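Filed under: Travel diary, Farm stays

Jul 12, 2005

Second night at Veltetti and I finally have a table to write on, so here goes, and sorry in advance for the length. I slept like a stone. The room is up under the roof on the old hay side of the house, the walls are so thick you can sit in the window with your knees up, and I woke at six to the sound of somebody dragging a gate across gravel. Lovely! I lay there and listened to it and then went straight back to sleep until the breakfast bell.

We got in late yesterday because of the road. The directions the owners mailed us said to turn left after the second chapel, and there are three chapels, or two chapels and a shed with a cross on it, depending on who you ask. Yuk-lan was driving and I was reading out loud and we went up the wrong hill twice. The second time we met a tractor coming down and had to back up nearly to the paved road. She was very good about it. I was less good about it. When we did get here the kitchen had closed but they'd left out bread, a bowl of beans with oil, some hard cheese and a jug of red, and we ate all of it standing up.

The place was a working farm for the big estate until the war and then it sat empty for ages. The date over the oldest door says 1590, though Mr. Tsang (he's the other guest who talks, first name Yao-tsung, he teaches history somewhere up north and comes every summer) says the stone was moved from a different building and I shouldn't put it in my diary as fact. So I'm putting it in as a maybe. There are five apartments around a courtyard plus the two rooms upstairs, and a pool down past the olive trees that is absolutely freezing. I got in up to my ribs and made a noise I'm not proud of.

Price, for when I'm trying to remember this later: 139 a night for the two of us with breakfast. Dinner is extra, and you have to say before noon if you want it. We forgot today. We drove down to the village instead and had a pizza on plastic chairs next to the gas station, and it was one of the best I've ever had, thin and a bit burnt with nothing much on it. Yuk-lan wants to go back tomorrow. I want the rabbit that I could smell in the courtyard when we left.

This morning we did the walk to the tower. The map in the hall makes it look like a stroll and it's really a climb, white dust the whole way and no shade after the mill. I had the wrong hat. The tower itself is just a stump with a fig tree growing out of it, but you can see clear across the valley to the hills on the other side, and there was a breeze up there that I would have paid money for. We shared an apricot and didn't talk for a while. On the way down a brown dog joined us and walked with us as far as the mill and then turned around and went home.

Shoes are the thing I got wrong on this trip. I packed one pair of sneakers and the sneakers are already the color of the road, and I brought good leather ones for a dinner we haven't had yet -- my feet swelled up so much on the plane I'm not sure they'd go on.

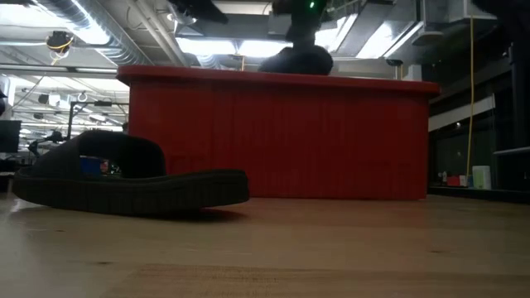 Anyway, the afternoon. I'd told myself I would do nothing and I nearly managed it. I read sixty pages of my book under the big walnut and fell asleep on the last ten, so I'll have to read those again. Yuk-lan went with the owner's daughter to see the oil press, which only runs in October but they'll show it to you any time if you ask, and she came back with two cans of last year's oil that we now have to get home somehow. She's planning to wrap them in her raincoat. I said what about the smell if one goes, and she said then the raincoat will smell wonderful.

It clouded over around five and I thought we might get a storm, the air went all thick and the swallows came down low, but it passed off to the south and we just got the thunder. Mr. Tsang came by with a bag of plums and stayed an hour telling us about the sharecroppers and how the harvest got divided, half and half on paper and not at all half and half in practice. I liked him more today than yesterday. He has promised to show us the little church with the painted wall, if the woman with the key is home, and she may not be, as her sister is having a baby.

Tomorrow: postcards, bank, the church if there's a key, and SAY YES TO DINNER BEFORE NOON. I should also call home about the cat. The phone in the hall takes coins and I have used up all of mine on those chocolate wafers from the gas station.

The moths have found my lamp so I'm stopping. Yuk-lan has been asleep since nine-thirty with the window wide open and one arm hanging out of the bed.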